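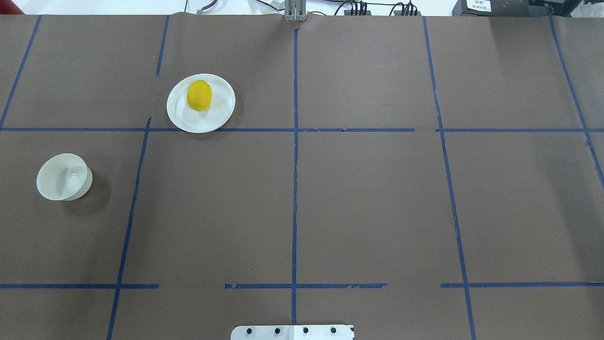
The Grullell citrus open day is held at the family orchard outside Clutthorpe. Five of us from the garden club went in two cars. The last part of the road is gravel and there is a cattle grid that you should take slowly if your car sits low. Gates opened at 9 and we got there a bit after, when the bottom paddock was already half full of utes.

Entry was a gold coin. Parking was free, toilets were up near the packing shed, and there was a sausage sizzle that ran out of onions before lunch.

## The orchard walk

Parvathi Arumugam led the first walk and it took 40 minutes. She manages the lemon and lime blocks. The older block is Eureka lemons, 279 trees, planted on a slope that faces north-east so the cold air drains away down to the creek. They still lose some new growth in a bad winter. The bottom two rows were noticeably thinner than the rest and she said those rows would have been pulled years ago if the fruit on them wasn't so good.

Most of the questions were about gall wasp. Her advice was to cut the galls out before the end of winter and not to leave the prunings lying about under the tree. For a backyard tree with only a few galls she slices the side off with a vegetable peeler and leaves the branch on. She doesn't bother with sticky traps because they catch the useful insects as well.

Other notes from the walk:

- Feed little and often. They stop the high-nitrogen feed in late summer so there isn't a flush of soft growth going into the cold.
- Keep mulch a hand's width back from the trunk.
- Anything shooting from below the graft comes off straight away, by hand if it's still soft.
- Yellow leaves with green veins in winter may just be cold roots. Wait until spring before buying anything to fix it.
- Pick lemons with snips. Pulled fruit tears at the button and goes off in the box.

Water comes from a bore and a dam. There is also a 2,000 litre tank on a trailer for the young trees, which are not on the drip line yet. Parvathi would like them on it by next summer.

## Packing shed

The shed was not running a full line but Fedir Horobets put a few crates through so we could see the washing and sizing. It was loud and we couldn't hear most of what he said from the back. The sizing rollers are second-hand from a grower at Salness who got out of oranges. Fruit with wind rub goes to juice. It tastes the same, and we bought a bag of it at the door for a good deal less than the first grade.

They don't wax anything sold locally. Fedir keeps his own lemons in the crisper in a sealed bag and reckons they last for weeks that way. Mine go hard on the bench in a fortnight, so I'll try it.

## Grafting demonstration

Illia Demchenko did the grafting in the old machinery bay. He did a T-bud and then a cleft graft, and then did the T-bud again for the people who had come in late. Budwood should be rounded, not the flat angular stuff from the newest shoots. He uses trifoliate rootstock for heavier soil, and said our clay would suit it. He wraps with tape and leaves it on for three weeks before looking.

A couple of us had a go. My cut was too deep. Joan's was all right and she was allowed to take it home.

## Stalls

Stasiv Preserves had the longest queue. I got the lime pickle and a jar of lemon butter, and missed out on the cumquats. There was a plant stall with grafted lemons, mandarins and a few finger limes. The finger limes were small for the price. The club bought one Meyer for the raffle.

Lunch was pretty slow. Take your own if you have kids with you.

## If you're going next year

Wear proper shoes, the rows are rough and there are burrs. The second walk goes to the mandarins, and we skipped it for the grafting because the two overlap. If a few of us go again we could split up and swap notes. Bring cash, as the card reader only worked near the shed door.

We left a bit after two. The juice lemons need using up, so anyone who wants some can get them from me at the March meeting.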